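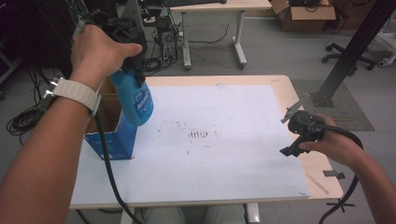

Notebook — handheld gripper collection, board wiping
February 2021
Entry by Delyth Bellis, notes from Tineke Prins folded in

Task for this block is spray and wipe on the whiteboard panel. Target is the Jastau policy, second data mix. We need both sides of the behavior in the set: picking up the bottle, aiming, spraying, putting it back, then wiping until the marks are gone or the time limit is hit.

Running total at the start of the block was 318 accepted episodes. Goal from the Zarham planning sheet is 2,045 across all board tasks, so no reason to hurry this one at the cost of quality. Rejected episodes stay on disk with a reason code. Do not delete them, Tineke wants them for the failure classifier.

Setup

Board goes flat on the table, clamped at the edges. It crept toward the operator in the first trials and the wipe strokes got shorter as it moved. With the clamps tight the drift in the board corners is below what the tracker can resolve.

Marks are short parallel strokes near the middle of the board. Keep them there for this block. Varying the position comes later, once we have a baseline for the fixed case. Old smudges may stay. Cleaning the board back to white between episodes gives a set that is too easy, and the Trondmont replay last year fell over on any surface that had been used before.

Cable routing: each gripper cable drops off the table on its own side. Tineke tried both cables on the right and they wrapped after a few handovers. If a cable pulls during a stroke it shows up as a force step in the log with no matching motion. Code those as C, even if the wipe looks fine on video.

Bottle handling

Two variants under test.

Variant A: operator sprays by hand, then picks up the gripper and wipes. Fast and repeatable. The spray is not part of the learned action, the episode starts after it.

Variant B: grippers do everything, including the trigger. Slow. The fingers can close on the trigger but the bottle rolls in the grip unless the neck is seated against the base of the fingers. Success on B was poor enough that we stopped at 124 attempts and went back to A to keep the count moving. Tineke's note says a printed collar on the neck would probably fix the roll. Agreed, but a collar changes the object, and the Cozma test site will use a plain bottle. Parked until May.

Time sync

Left and right grippers were out of step by 4 frames at the start of the block. Cause was the right unit starting its clock on connect while the left waits for the record signal. Fixed in the launch script, both now wait. Episodes from before the fix are tagged sync_old. They can be shifted in post, the offset is constant within a session. I checked it with the finger tap at the start and end of several recordings and it held.

Reminder on the tap: both grippers pointed in toward each other over the board, fingers open, hold still, close both together, open, hold still again. Then start the task. A sloppy tap costs more time later than repeating it.
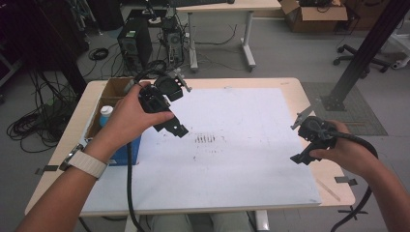 Do we need a new calibration every time a gripper is put down between episodes? Only if the mount on top has been knocked or the tracker reports a jump larger than the threshold in the config; otherwise one calibration per session is enough.

Operator notes

Wrist rotation at the end of a stroke is the main source of variation between the two of us. I turn the gripper over before reversing, Tineke reverses with the fingers at the same angle. Both clean the marks. Mixed together they gave a policy that hesitated at the turn, visible as a flat spot in the velocity trace. Going forward we both use the fixed angle. My earlier episodes keep the tag turn_over so they can be filtered out.

Stroke direction is left to right for the first pass, then back. Second pass overlaps the first by half a finger width or so, no need to be exact.

Stop the episode with the grippers clear of the board. Several of mine ended with the fingers still on the surface, and the trimmer reads contact as an unfinished action and cuts the last stroke.

Storage

Disk on the collection machine is filling faster than planned. Raw video is the bulk of it. Copy to the server after each session and verify the checksums before clearing anything. Tineke has the script, it lives in the tools folder under sync_out.

Open items

— Decide on a reason code for spray that misses the marks. Currently lumped in with M.
— Replay ten episodes of variant A at half speed and look for the hesitation at the turn.
— Longer cable for the right gripper. Reach to the far corner is marginal.
— Ask Zarham whether the time limit applies to the spray in variant B. The sheet does not say.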